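Packing One Navy Backpack, Again
30 December 2021

I pack the same bag two or three times a year and I always think I will remember how it went the last time. I don't. So I am writing it down, mostly for myself, and for Da-eun Hong, who asked in June what I take to Kullgate and got a very poor answer from me.

The trip is short. It is a train, then the bus to Staltumby, then two nights at the guest house and back the same way. I don't check anything and I don't bring a suitcase. Everything goes in a backpack, and if it doesn't fit, it stays home.

The first thing I do is lay the bag flat on its back on a table with the front facing up. I used to pack it standing on the floor, held open with one knee, and the heavy things always ended up in the wrong place. Flat is slower to start with but I can get at the front pocket and the main part without turning anything over. I also go through every pocket before putting anything in. Last time I found a bus ticket, a dried-out pen and 23 cents. 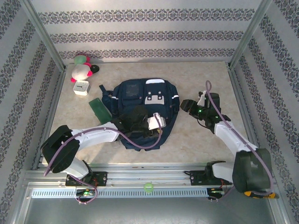

Once the pockets are clear I put out what I want to take, next to the bag, and leave it there for an hour or so. This is the step I skip when I am in a hurry and it is the one that saves the most room. If something sits there for an hour and I can't say which day I would use it, it goes back on the shelf. This time two sweaters turned into one, and the second pair of shoes never made it off the closet floor. I was sorry about the shoes when I checked the forecast, but not sorry enough.

Then there is paper. I am a reader and I have packed as many as four books for two nights, which was foolish. My rule now is one book and one notebook. The notebook I have been using is from Dornonell, 200 pages, soft cover, and I am a little over half way through it. The book is whatever I am already reading. Starting a new one on the train sounds nice but I never settle into it.

Paper suffers in a backpack more than anything else I carry. Pages curl at the corner, and once they have curled, the next thing you slide in catches on them and makes it worse. I lost most of a chapter of a library book that way, or at least the bottom corners of it, and I had to go and explain myself at the desk.
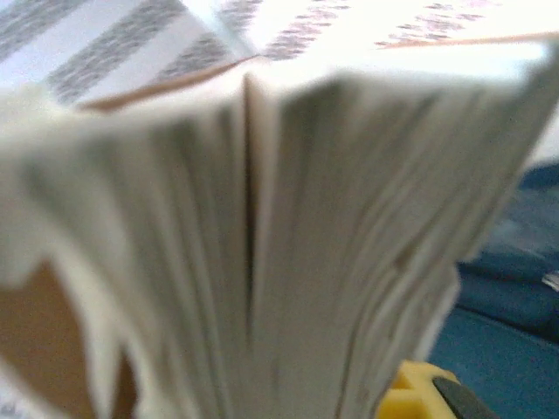

What has worked for me is putting books in spine down, against the back of the bag, before anything else goes in. The back of the bag is the flattest part and it stays flat when the rest bulges. If the book is an old one with loose pages I put a wide elastic around it. Aranka Sárközi, who repairs books for a living, told me to use a strip of cloth instead because elastic cuts into the edges over time. She is probably right. I still use the elastic, as I have a drawer full of it and no cloth strips.

I used to sleeve everything in plastic bags as well. I gave that up. They slip around, they make noise on a quiet train, and on one trip a bottle leaked inside the same bag as my notes, which was the worst of both.

The middle of the bag is for clothes. I roll the soft things and fold the shirts. One pair of pants, three shirts, the sweater, socks pushed into any space that is left. I weighed the whole thing on the kitchen scale once, in two parts, and the clothes were most of it. I have not done that again.

Small flat things are where I go wrong. Cards, the phone, the folded timetable, the key for the guest house that Jenő Barta mails me ahead of time and wants back by mail too. They are the things I need most often and they are also the ones that sink. By the time I am standing at the ticket gate they are under the sweater, and there are people waiting behind me.

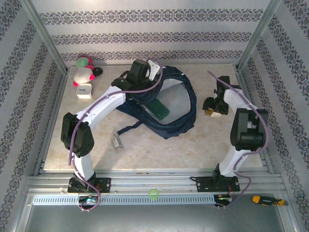

My fix is to put these in last and to have them be a color that isn't the color of the bag. Navy is a fine color for a backpack until you are looking for something dark in it at six in the morning. A light grey lining helps a lot, and something green resting at the opening shows up right away against it. I bought my bag for the straps and didn't think about the lining at all, but if I were buying another I would open it in the store and look inside first. Mine cost more than I meant to spend and it has held up well, apart from one zipper pull that I replaced with a loop of string.

I keep an alarm clock on the list too. The phone would do the job, but the outlet in the guest house is across the room from the bed, and I like being able to see the time without picking anything up. A small one takes up no more space than a pair of socks. Take the battery out or it will go off in the bag, which happened to me on the bus.

When everything is in, I close it, put it on and walk up and down the stairs once. If a corner is digging into my back I take it all out and do it over. It is annoying and it takes ten minutes.

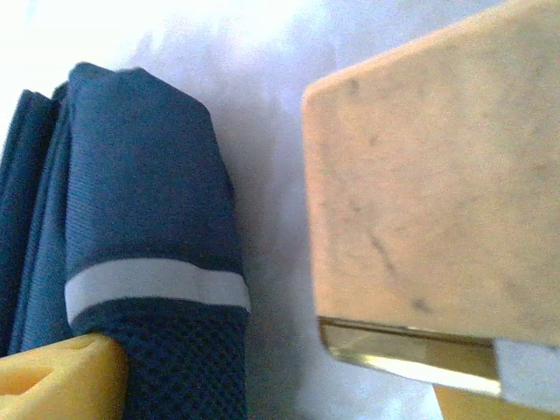 After a trip I empty the bag the same evening, even if I am tired. Crumbs and grit get down into the seams and stay there. I wipe the inside with a damp cloth, shake it out of a window and leave it open overnight. The outside needs a different approach depending on the part. Smooth woven fabric wipes clean with almost no effort, but darker mesh with a grid of little square openings holds on to dust, and I go over that sort of thing with an old toothbrush. White trim is the other nuisance on anything navy, as it shows every mark. A bit of dish soap on the brush usually does it. I have never put the bag in the washing machine and don't plan to.

The bus from Staltumby has moved to the stop by the post office, by the way, so Da-eun, don't wait at the old one.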